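The Stalside Education Fund will cover the full boarding and tuition costs of 184 students entering upper secondary school this term, the largest group it has supported in a single intake. Award letters were sent to families in November, and all places have now been confirmed with the receiving schools.

Applications came from 712 students in the districts of Otov and Drundau. Each applicant submitted examination results, a statement of household income and a letter from a teacher. Those who were not selected remain on file and will be considered again if a place is given up before the end of the term.
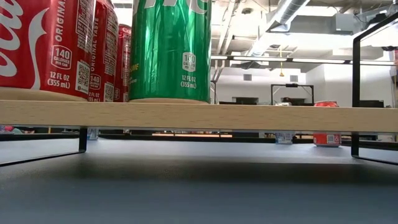 Maarten Hermans welcomed the larger intake but asked that the fund look again at travel costs, noting that families in the north of Drundau pay for two bus connections each way and that several students gave up their places last year over the fare alone. The fund has agreed to review the matter before the midterm break.

Under the current terms, each award pays tuition, boarding, uniforms, textbooks and examination fees for four years. Students must attend regularly and pass the annual promotion examinations. A student who falls behind is assigned a tutor for one term before any decision is made on the award.

Day students at Mazurek Secondary School are included for the first time. They will receive a meal allowance in place of boarding costs, together with access to the supervised study hall until 7:30 p.m.

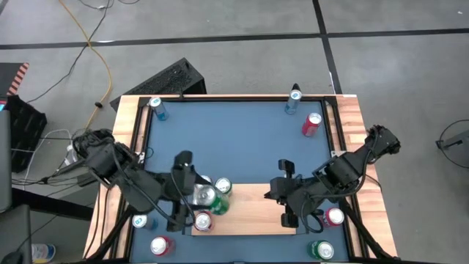

The fund has also set aside money for books. Almost 2,000 textbooks in mathematics, science and English will be delivered to partner schools — most of them to Mazurek, where classes have been sharing copies — and will remain the property of the school libraries.

Gianni Cirillo will serve as the contact for parents and guardians during the first term. Questions about uniforms and reporting times should be directed to the receiving school. Applications for the next intake will open after the national examination results are released.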